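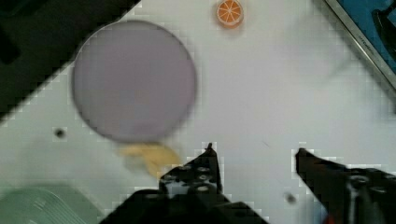
Werkstattbuch, Januar, vormittags

Heute endlich mal die Frage angegangen, die mich seit der letzten Kiste von Pirdale beschäftigt: Welche Spielküchenteile behalten wir für den Tisch, und was wandert zurück ins Regal? Der lavendelfarbene Teller bleibt auf jeden Fall, den mag ich sehr! Die kleine Orangenscheibe daneben auch, das kräftige Orange auf der weißen Platte findet man sofort wieder, selbst wenn man halb verschlafen aus der Teeküche kommt. Bei dem gelben Teil bin ich unsicher — es ist blass, und Obadia Nyanda meinte gleich, etwas Kräftigeres wäre ihr lieber.

Danach die Gefäße. Die grüne Schüssel will ich behalten, die blaue sowieso, die Erdbeere hat darin einen festen Platz (so steht es jetzt auch auf meinem Zettel am Regal).
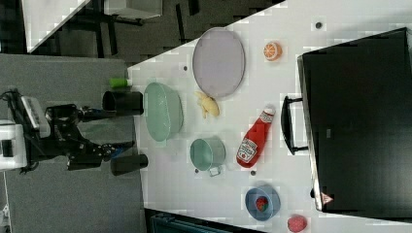 Der kleine Topf kommt mit in den Satz, obwohl ich erst dagegen war. Ich hatte bei Lasari nach einem größeren gefragt, 500 ml, aber die Antwort steht noch aus. Die Ketchupflasche ist auch dabei, und wer sie zum Auffüllen der Kiste mitnimmt: bitte wieder herbringen! Letzten Monat lag sie ewig drüben beim Kindorcombe-Material, und ich hab mich dumm gesucht.
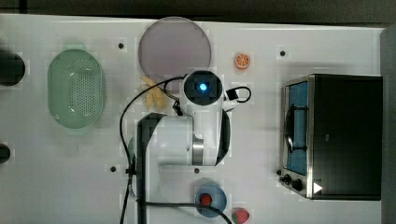
Arbeitsgruppe Haushaltsobjekte, Werkstatt Muriithi

Zur Anordnung: Teller und Orangenscheibe nach hinten, Grünes auf die linke Seite, Blaues nach vorn. So hatte ich es vorhin und so lasse ich es erst mal. Den Teller um 90 Grad zu drehen hab ich überlegt, bringt aber bei der Form nicht viel. Zum Abwischen nehme ich jetzt nur noch das weiche Tuch, das raue hat mir auf der Probeplatte Schlieren gemacht.
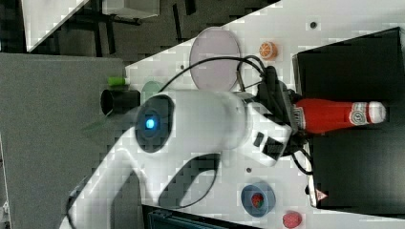 Noch offen: Größe und Gewicht der Teile in die Liste eintragen. Die Küchenwaage geht bis 3 kg, reicht dicke, nur die Batterie schwächelt. Obadia bringt morgen eine neue mit und schaut dann auch gleich nach einem Ersatz für das gelbe Teil. Den Rest der Pirdale-Kiste hab ich unten ins Regal geschoben, Deckel liegt lose drauf.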